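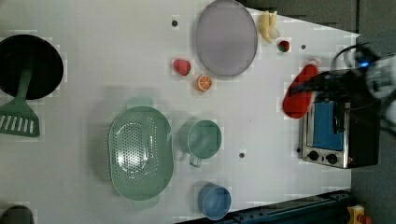
21. Dezember 2022

Sauerteig, Ansatz Plunach, immer noch zickig! Gestern 50 g Anstellgut mit 70 g Roggenmehl gefüttert, nach 8 Stunden kaum Blasen (im August wäre mir das Glas übergelaufen). Jetzt steht er neben der Heizung.

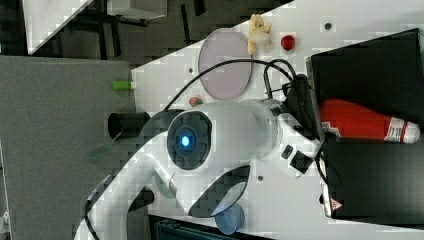 *Lauri Nurmi*

Teigling vorm Backen: 326 g, also etwas mickrig. Beim nächsten Mal nehme ich das Mehl von Ulline, das von Ritero säuft mir zu viel Wasser weg. Und bitte den Deckel nur auflegen, nicht zuschrauben!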